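Teaching a Hand to Tidy Up: Collecting Examples for the Kukel Sorting Project

Project report by Akua Odoi, February 2022

When I signed up for this project I thought the hard part would be the learning model, and I had a whole shelf of reading picked out for it. As things went, most of my term was spent at a desk with a box on it, doing the same small reach over and over, and I came to like it a good deal more than I expected. This report covers the collection part of the work. The training results will be in a second report. 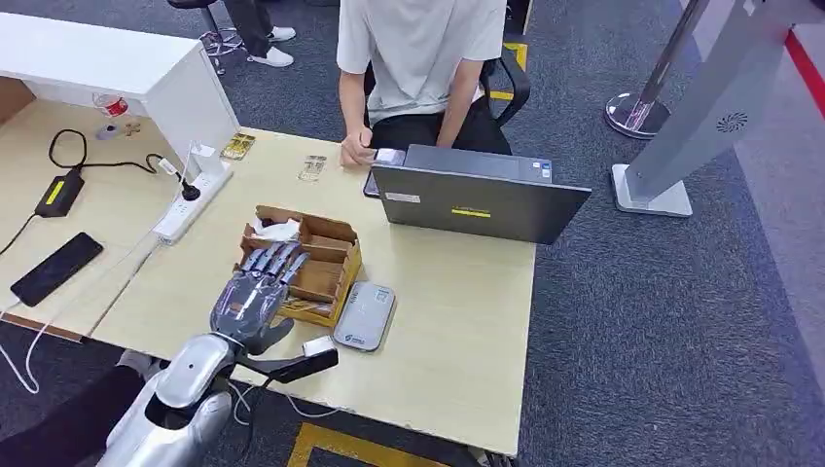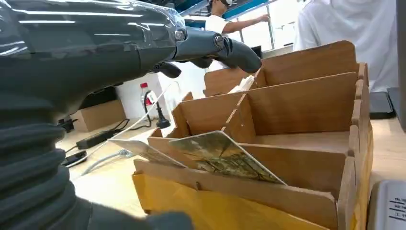
Figures 1 and 2. The compartment box during collection, from the head view (first) and the wrist view (second).

What we wanted to learn

Kukel is our name for a small program that should learn, from watching, how to handle thin and floppy things in a box with compartments. Cards, envelopes, bits of folded paper: the kind of stuff that piles up on everybody's desk (mine included, I'm afraid). Hard blocks are the usual starting point in our lab, and the students before us left a nice set of block examples in an older collection called Ayaaba. We borrowed their file layout and their naming rules, which saved us a great deal of arguing, and then found that hardly any of their advice on grasping carried over to paper.

Each example is one short attempt, steered by a person from start to finish. We save the joint positions, the views and a line of plain text saying what the person was trying to do. The program sees all of this later and tries to work out which motion goes with which request.

How a session ran

We worked in pairs. One of us steered and the other sat at the laptop, read out the request and started and stopped the recording with a little program called Flondater, which a previous student wrote and which I have grown very fond of in spite of its habit of putting the "save" and "discard" keys right next to each other. Please, whoever takes this over, move those keys!

A session was 100 attempts, and we swapped jobs halfway through. I would recommend this to anyone. Steering is tiring in a quiet sort of way, and by the end of a long stretch your reaches get lazy and they all start to look alike, and a lazy reach teaches the program to be lazy too. We had one whole afternoon in January where I did all the steering myself because I was enjoying it, and when we looked back through the files the last part of that afternoon was so samey that we ended up dropping it.

We left the rest of the desk more or less as it was. Our first plan was to clear everything off and hang a plain sheet behind, but my partner pointed out that the program would then only ever know a bare desk, and no desk I have met stays bare for long. So the cables and chargers stayed, and people walked by when they needed to.

What counted as a good attempt

This took us longer to agree on than anything else. We started with 2 labels, good and bad, and that was far too blunt. A reach that brushed a divider on the way in but still finished the job went into "good" on one day and "bad" on the next, depending on who was at the laptop. We settled on 5 labels in the end, with "touched a divider" and "second try" as labels of their own, and I went back and relabeled all the early files over a weekend with a large pot of tea.

The hardest requests were always the ones for crumpled paper. A card has an edge you can aim for. Crumpled paper gives you a different shape every time, and from the head view the fingers often hide the very thing you are reaching for. The wrist view helped me a lot with this, once I had got used to looking at it (the first few tries made me slightly seasick).

Where we ended up

After dropping the samey files and the ones where we had forgotten to type in the request, we kept 1,854 attempts. They are stored on the Esness drive with the label sheet in the same folder, and the notes file lists which sessions use the older labels in case anyone would like to compare.

If I had another month I would collect more attempts with the box turned at odd angles. We always set it down more or less squarely without thinking about it, and I suspect the program will be surprised the first time someone bumps it. I would also like to bring in a few people who have never steered before, as our own habits are all over these files. My partner always comes in high and slow, I come in low and a bit too fast, and you can tell us apart from the joint plots alone.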